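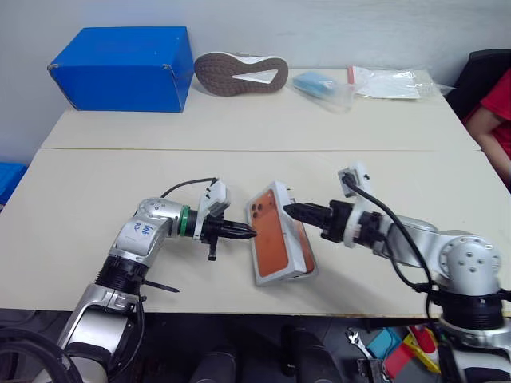 Destent > Docs > Data Collection > Two-Arm Tasks

Recording two-arm handling demonstrations

By Yareli Galindo
June

This page covers the recording of teleoperated demonstrations in which both arms hold the same rigid object. It assumes the station has been calibrated and that you have finished the single-arm guide. The task used throughout is the phone hold: both grippers take a smartphone by its opposite side edges and keep it upright above the table.

1. Set up the session

Create a new session in the recorder and select the task "two_arm_hold". Enter your operator name and the object ID. Do not reuse the object ID from an earlier session if the case has been changed, as a phone in a different case is a different object to the model.

Run the stream check. The head view, both wrist views and both sets of joint readings must show green. If one wrist view lags, restart the recorder before anything else. Look at the slack in the arm cables as well, and move each arm through its full reach once with the grippers empty.

2. Place the objects

The task object goes on the near table. Background objects stay on the far table and should be changed between blocks: boxes, bagged items, a shoe sole, whatever is on the shelf. Leave them alone within a block. The policy trained on our first set, which had a bare background, reached for the wrong thing as soon as a box was in view.

People may sit beside the table during recording. They should keep their hands out of the work area.

3. Record an episode

Start each episode with both arms in the rest pose and the grippers open. Press the left pedal to begin.

Bring the first gripper to its edge of the phone and close until the fingers touch. Bring the second gripper to the opposite edge at the same height, then close both. Lift straight up. Once the phone is clear of the table, tilt it so that the back faces the head camera and hold for two seconds. Lower it, release, return to rest, and press the pedal again.

Move at one steady speed. Pauses of more than a second during the approach teach the model to pause – cut the episode and start over. Keep the fingers off the camera lenses and the side buttons. If the phone slips but is caught, keep the episode and tag it "recovery". If it drops, tag it "fail". Do not delete it.

4. Vary the start

Record in blocks of 10. Between blocks, turn the phone, shift it a few inches and swap which arm makes contact first. Operators drift toward a favorite order without noticing, and the Sarkthorpe set had to be partly redone for that reason.

5. Review and upload

Play back every episode at double speed. Reject any with dropped frames, a missing pedal mark or a gripper reading that stays flat while the fingers close. Of 2286 episodes recorded for the current set, 243 were rejected at this step, mostly for missing pedal marks. The target was 2000 accepted, so no extra sessions were needed.

Upload with the default settings. Merging is done by Borislav Stojanovska, who needs the session name and the tag totals. Session names may not contain spaces.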